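Ticket: Checked cloth on the big table won't stay put
Opened by: Clémence Ferrand
Room: Tudcombe, back room
Status: open, waiting on clips

Hello Sigrun, me again! You asked me to write the tablecloth business down properly instead of moaning about it in the corridor, so I'm moaning about it in a ticket.

The red and white checked cloth creeps. You lay it straight in the morning, you put a plate on it, you move the plate a few times, and by lunch the squares are running off at an angle and there's more cloth hanging down one side than the other. The old plain one never did this (it was heavier, and ugly, and I miss it).
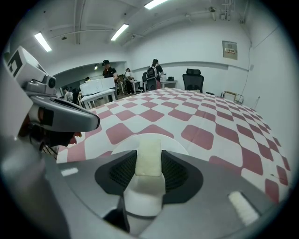

The cloth on the big table, looking towards the black chair at the far end.

What I've tried so far:

First go: took everything off, shook it out, laid it again from the wall side and smoothed towards me. Lovely for 20 minutes, then it was off again.

Second go: a Ruvia non-slip mat underneath, the rubbery sort you put in drawers. Better in the middle, but it's far too small for a table that size and you could feel the ridge where it stopped, so every plate I put near it had a wobble. Took it out again.

Third go: swapped the cloth end for end, on the theory that one hem was heavier than the other. No difference at all, and I'd rather not do it again on my own, it's a lot of cloth.

Reply from Sigrun Westerberg: Have you looked at the chair? If somebody pulls it in tight with the cloth hanging over the arms, it'll drag every time they get up. Try it with the chair well back for a morning and tell me what happens.

Right, I hadn't thought of the chair.

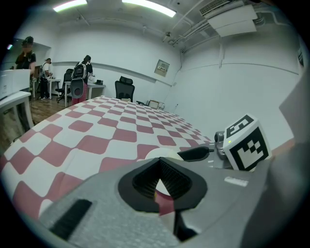 So I kept it well back all of Wednesday and I'd say you're half right. The far end stayed much straighter. My end still wandered, and I think that's me leaning on it, as I do rest my arms on the edge when I'm sitting down. I've tried sitting up like a good girl and I last 3 minutes.

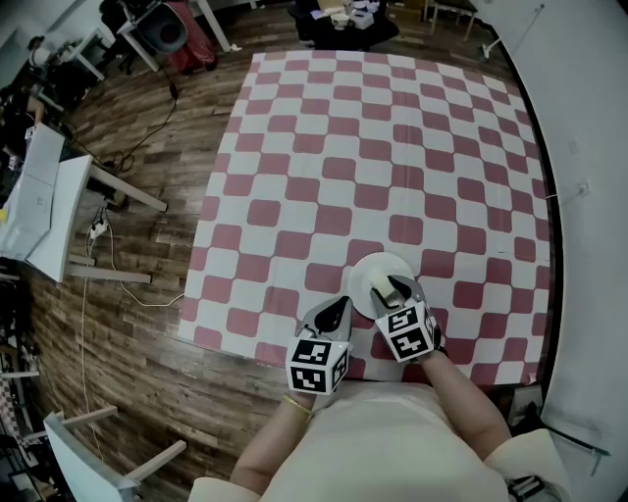
Near side of the table, with the white plate on the cloth.

Sigrun again: Half right will do me. Kornine do a steel clip for thick table edges, 2 to a pack. I'll order three packs and we can put them down the long sides. Don't pin it, please, it'll tear. Don't use tape either, the last lot took the finish off.

No pins, no tape, promise! Could the clips be the flat kind, so my sleeves don't catch? And if they don't come before June I'll bring in the thick felt from home and we'll try that under my end.

Leaving this open until they turn up.

Tudcombe Building Helpdesk | Contact us | Back to top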